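Moving the household archive off spinning disks, part two: checksums, naming and the bits I got wrong

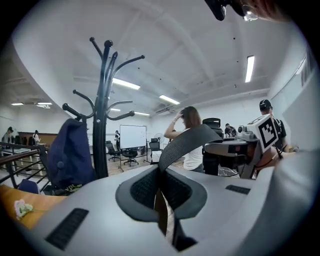

A navy blue jacket on the coat rack.

Part one covered picking the new storage. In this one I get into the copy itself, which took most of December and went less smoothly than the plan said it would. If you only want the commands, skip to the comments on part one, where Remo Serra posted a cleaner version of my script than I had.

Starting point: one old desktop, two 3.5-inch drives, both well past the age where I would trust them with anything. The first drive, labeled Filtby after the street I lived on when I bought it, held photos and scanned paperwork. The second, Joshi, held music, old project folders and a directory called "sort later" that I had been adding to for years. There was no redundancy between the two. Each had a partial backup of the other, made by hand at different times, and the partial backups did not agree.

The goal was one canonical tree, on the new machine (Fimbridge), with a full copy on an external drive and a second full copy kept at another address. Every file would have a recorded hash. Nothing would be deleted from the old drives until both copies had been read back and compared.

Order of operations

The first thing I did was mount both old drives read-only. I recommend this strongly. Any file manager that generates thumbnails will write to a disk if you let it, and an indexing service will do worse. With the drives mounted read-only, the most damage I could do was wear.

Next I walked each drive and wrote out a list with the path, size, modification time and SHA-256 of every file. Hashing is slow on old disks, and the limit is the disk and not the processor, so running more threads makes it slower. I learned this by trying it with eight. The heads spend all their time seeking between files and the throughput drops to a crawl. One thread per physical drive is the right number. I let both run overnight and had the lists by morning.

Filtby finished clean. Joshi gave read errors on 13 files. I stopped there, took an image of the whole drive with ddrescue, and worked from the image after that. The order matters. If a drive is showing read errors you want one long sequential pass over it while it still spins, and you want the log file so the retries only touch the bad areas. After two rounds of retries all but one of the 13 came back. The one that did not was a disk image of an operating system installer I could download again if I ever wanted it, and I do not.

Duplicates

With both lists in hand, finding exact duplicates is a sort and a comparison on the hash column. No special software is needed. I loaded the lists into SQLite anyway, mostly because I knew I would be asking the same questions several times with small changes.

Exact duplicates came to 454 GB, which was more than I had guessed and explained why both drives were full. Most of it was the hand-made backups. A good part of the rest was phone imports, where I had plugged the phone in, copied everything, and not cleared the phone before the next time.

The rule for which copy to keep was simple. Keep the one with the earliest modification time, and if those match, keep the one with the shortest path. Earliest time is usually right because careless copying sets the time to the moment of the copy. It is not always right. Some cameras reset their clocks when the battery is pulled, and I have a group of pictures that claim to be older than the camera. For those I used the folder name, when the folder name meant anything.

Near duplicates are a different problem and I decided not to solve it. Photos that have been resized, or had their metadata edited by some program, have different hashes and look the same on screen. There are tools that compare them by appearance. I tried two. Both worked well enough on a test folder, and both wanted a human to confirm every match. I stopped after 200 matches and concluded that the space was cheaper than my evenings. Storage has reached the point where keeping two versions of a vacation picture costs less than deciding between them.

Naming

This is where I spent the most time and have the least to show for it. My first plan was to rename everything to a pattern: date, source, sequence number. I wrote the script, ran it on a copy of one year, and immediately found I could no longer locate anything. The old names were bad but I remembered them. A folder called "misc scans boiler" tells me more than a row of digits does.

The second plan was to leave names alone and only fix the directories. The top level is now six folders, sorted by the kind of material. Under photos there is one folder per year, and under each year, whatever I called it at the time. Paperwork is by subject and then by year, because when I need a document I know that it is about the car, and I rarely know which year.

Characters were the one place I did rename in bulk. Over the years I had used colons, question marks and trailing spaces in filenames. These are all legal on some systems and will stop a copy on others. I also had two folders whose names differed only in capitalization, which merged without complaint when copied to a case-insensitive filesystem. I caught that because the file counts did not match afterward. If you take one thing from this post, compare the counts.

Accented characters deserve their own paragraph. The same letter can be stored as one code point or as a base letter plus a combining mark, and the two look identical in a terminal. A folder of music had both forms, from two different computers. The sync tool treated them as separate files and copied everything twice. I normalized all of it to the composed form (NFC) before doing anything else and the problem went away.

The copy

For the transfer itself I used rsync over a cable between the two machines, with archive mode on and whole-file transfers, since the delta algorithm gains nothing when the destination is empty. I did not use compression. Photos and music are compressed already and it only adds heat.

The first full run failed on a Friday night, at 8 percent, when the old desktop went to sleep. There is a setting for this. I had changed it for the screen and not for the machine. The second run completed.

After that came verification, which is the step people skip. I do understand why. The copy is done, the progress bar said so, and the hashing pass takes as long as the copy did. But rsync checks that the data it sent is the data that was received, and says nothing about whether the disk will give you the same bytes back tomorrow. I unmounted the destination, remounted it so nothing would be served from cache, and hashed the whole tree again from the disk. Then I compared it with the original lists. One mismatch turned up. It was a spreadsheet I had opened and saved on the new machine in the meantime, so the mismatch was my own doing and the system worked as intended.

Keeping it that way

The hash list now lives in the root of the archive and on each copy. A scheduled job hashes new files every week and rechecks part of the old ones, so that everything is read at least twice a year. If an old file changes its hash and its modification time has not moved, I get an email. So far I have had no emails, and I tested the alert by flipping a byte in a throwaway file to be sure that silence meant what I wanted it to mean.

The off-site copy is an encrypted external drive that lives with Kanchan Mittal, and hers lives with me. We swap them when we see each other, which is irregular, but it beats my old arrangement of a second drive on the same shelf as the first. The key is written on paper and stored separately from both. I considered a paid service, and may still use one for the paperwork folder, which is small.

Remaining work

"Sort later" is still called "sort later." It has been hashed, deduplicated and backed up in two places, and it is the best protected directory of junk I have ever owned. I also have a box of burned discs to read, some with Clarkus printed on the label side from an old job, and the dye on a few of them looks poor. I have a USB drive on order that is said to be tolerant of bad media. Part three will cover those, assuming the discs can be read at all.

Comments are open. If you have a sane method for audio files with broken tags, I would like to hear about it.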